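September, notebook 2, sourdough / oven work

Third go at the Brindier claim. Their leaflet says the starter "stabilizes" after a week on their flour blend and will then rise on a fixed schedule. I have fed it exactly as printed and I still don't see it. The control jar, on plain store flour, does the same thing at the same speed. Clodagh thinks I'm being unfair to them. Maybe. She also thought the Pirkimix additive was doing something, right up until we mislabeled the jars and she picked the wrong one.

Feeds this morning, both jars: equal weights flour and water, same spoon, same shelf. Marked the level with tape at 6 am. By noon the Brindier jar was a hair higher, but it is also the narrower jar, and I should have caught that before starting. So today's height numbers are no good for comparing. Need two matching jars. Hjørdis says she has a set — ask before the next round.

Bake: 225 g of levain in each dough. Left both to rest for 15 minutes before the salt went in. The recipe card calls the rest "essential." Rogério has skipped it for years and his bread is better than mine.

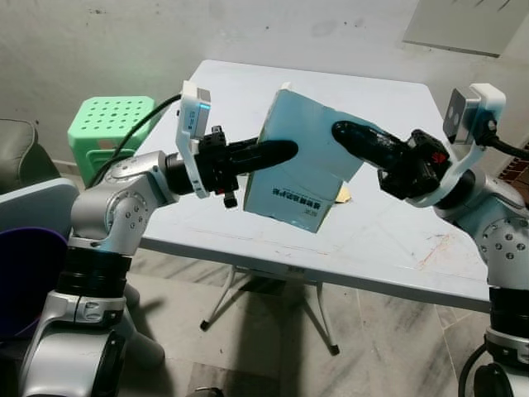
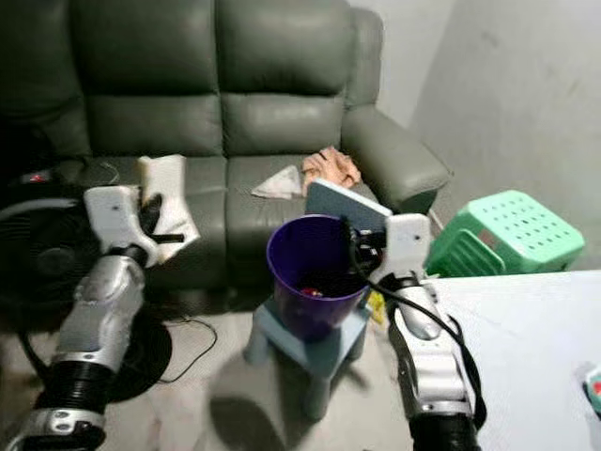
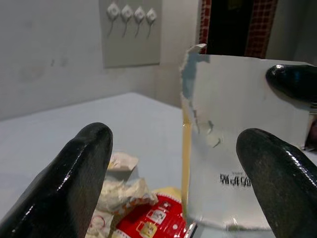 *Top to bottom: light-blue box, green sofa, torn white paper cup or carton.*

Oven notes. The dial is not to be trusted. I set it to the usual mark and the cheap thermometer on the rack read some 15 degrees under, then crept up over the first half of the bake. Which one is lying? Could be the thermometer, it came from a drawer. Rafail wants to blame the door seal. He wants to blame the door seal for everything, including the flat loaves in the spring, and we changed it then and got flat loaves.

Loaf A (Brindier): decent ear, pale underneath, crumb tight near the bottom.
Loaf B (control): no ear to speak of, better color, crumb about the same.

I scored A first with a fresh blade and B second, after the blade had been through A. That alone could explain the ear. Mairéad tasted both without being told which was which and said B was more sour, then changed her mind after some water. I'm writing that down as no difference.

What I'm not going to do is write this up as "promising." One bake, mismatched jars, an oven we can't read.

For next time:

- matching jars, tape on both at the same height
- new blade for each loaf
- second thermometer, ask around before buying
- someone other than me shapes the loaves, I know which is which and I'm sure it shows
- leave the Pirkimix out completely until the flour question is settled

Half of loaf B is in the bread bin if anyone wants it. Loaf A is sliced and in the freezer, please leave two slices so I can look at the crumb again.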